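Clusis workshop
13 August 2025

Thread on bins, as the question about the sheet-metal one keeps coming up.

1/ It is plain grey sheet metal with sloping sides. We had straight-sided tubs from Garnard until February. Short blocks lay flat against the walls and had to be prised out.

2/ With a slope, most things slide to the floor of the bin. Long blocks are the exception. One end goes down, the other stays up near the rim, and it will lean in a corner until something knocks it.

3/ Blocks come in 2 lengths. Long ones are reddish-brown, short ones dark green. Colour follows length and nothing else. Please stop asking whether the green ones are heavier.

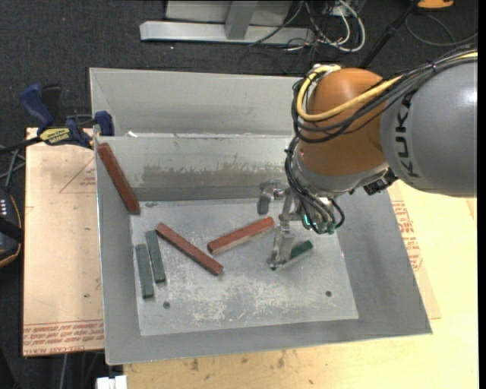

4/ Tip them in, don't stack them. A stacked bin tells you nothing about how the blocks settle, and the stack goes over at the first touch anyway.

5/ The bin sits straight on the wooden worktops. Negri suggested a rubber mat. We tried one for 2 days – it crept, and the bin crept with it. Mat now under the kettle.

6/ Noise: yes, sheet metal is loud. Felt on the floor of the bin cures it but adds drag, and the long blocks then stop halfway down the slope. We put up with the noise.

7/ Cleaning: damp cloth, dry cloth. Paint rubs off the blocks and leaves marks on the metal. White spirit shifts them.

8/ Part number for the bin is 2931 in the Brurnonetti list. They do a deeper one. I would avoid it, the short blocks end up a long way down.

9/ Lid is sold separately. We have never fitted ours.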